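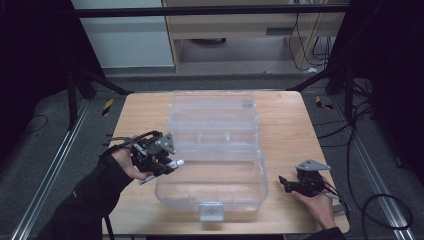
Search this site Search Go

How I sort out a clear box for tubes and small bits

I've been meaning to write this one up for ages, because my bathroom drawer had got to the point where I was buying a second tube of antiseptic cream every time I couldn't find the first. What I use now is one clear plastic box with a hinged lid, the sort people keep fishing tackle in. Mine came from the hardware shop in Mamley and cost nearly £4 (bargain!).

Clear a table first, a proper one with room on both sides. Open the box and fold the lid right back so it lies flat behind the base, with the latch towards you. If the lid won't stay down, turn the box round and try again, you've probably got it back to front like I did.
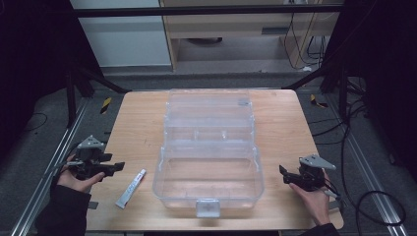 Now get your tubes out and put them down next to the box, not in it. I check the date on each one, squeeze the contents up towards the nozzle and make sure the cap's on tight. Anything past its date goes in a bag for the chemist. My worst find was a sunburn gel from a holiday in Bondthorpe, and I'd moved house with it twice!

Then in they go. Long tubes first, lying down along the side, and after that the short stubby things with caps. Try to keep the labels facing up (or out, if yours has high walls) so you can read them without rummaging.

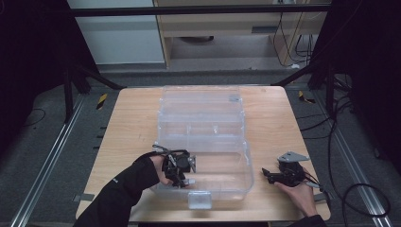 Photo: Viorica Jurić

To shut it, bring the lid over slowly and press along the front before you do the latch. Don't force it. If it's springing back up there's a tube poking out somewhere, so open it again and have a nudge about. I hold the side of the box steady with my left hand while I do this, otherwise the whole thing skates off across the table.
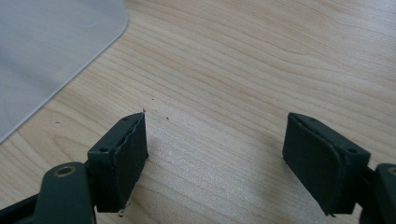

Isauro Salinas

Last job is wiping the table down, as there's nearly always a smear of something on it. A damp cloth does it, then a dry one, going along the grain. I go through the box again every February and it takes me 22 minutes with the radio on.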